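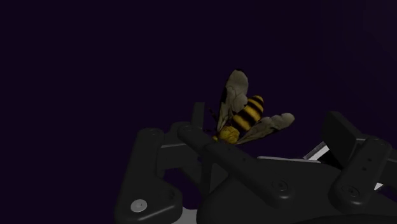
According to Katia Negri, teaching a robot by hand is just puppetry with a longer invoice. She put that under my last column and it got more thumbs up than the column did, so I've been chewing on it for a while now.

I think she's half right, and I don't mind the puppetry half at all. For anyone who missed it, I've been spending my evenings steering a simulated gripper about in a practice world made by Mustuveo. You hold a controller, you squeeze the trigger, the fingers close. The object on the menu lately is a bee. A big stripy yellow and black one with its wings out, hanging about in a purple dark with nothing else to look at, and your job is to get two flat finger pads either side of it and close them without making a mess of things. Every go is recorded, and the recordings are what the robot learns from.

I did 70 of these before I felt I had anything to say about it (my wrist had plenty to say much sooner). And what I want to say is that I've come round to the slow, silly, hands-on way of doing this. I used to be firmly in the other camp! I thought you should write down the rule, test the rule, fix the rule, go home. Then I tried to write down how I pick up a bee.

Go on, try it. You come in from above, fine. How far above? Well, it depends which way it's lying. Which part do you go for? The fat middle, I'd have said, except I looked back at my own recordings and I hardly ever do. I go in near where the wings join and shuffle along a bit. I had no idea I was doing that. There's no line in any rulebook I would have written that says "shuffle along a bit", and yet it's in nearly every one of my better goes.

My colleague Gemechu Gashaw thinks this is exactly the trouble. If I don't know what I'm doing, he says, then I'm handing the machine a bag of habits and hoping some of them are good. He's got a point. I favour my right side. I rush when I'm hungry. I have one awful habit of backing off right at the last moment, a sort of flinch, as if the bee might mind, and I've surely taught that too. Somewhere a gripper is going to flinch at a bread roll and it'll be my doing.

But people have habits when they write rules as well, they're only harder to spot. At least with a recording you can sit down with a cup of tea and watch yourself being daft.

Where I do get cross is over who does the showing. Both places I've visited, Eltard and Grisema, treated it as the job you give to whoever started last. The new person gets the headset and a chair that doesn't go up, and everybody else gets to do the clever part afterwards. I'd turn that round. Put your most patient, most fiddly person on the controls, pay them properly, and let them throw out their own bad goes. I'd take 70 tries from somebody who cares over 878 from somebody watching the clock. I can't prove that, by the way. It's an opinion column, I'm allowed.

And I'd want them to be able to feel something. Steering by remote with nothing coming back through the hand is a strange business, like buttering toast in oven gloves. You learn to squeeze with your eyes. I'm getting better at it, but I still can't tell a firm hold from a crushing one until I've overdone it.

I've got another batch to do in February, with the wings the other way round, I'm told. I shall try not to flinch.

3 comments

Katia Negri
Still puppetry. But fair enough about the pay.

Aivar Jõgi
I did this sort of work for 2 years and the chair bit made me laugh out loud. Ours didn't go down. Do keep your bad goes in a separate folder though, they can be useful later on.

Marisa Sala
What happens if two people teach it and they pick things up differently? Does it end up somewhere in the middle and miss?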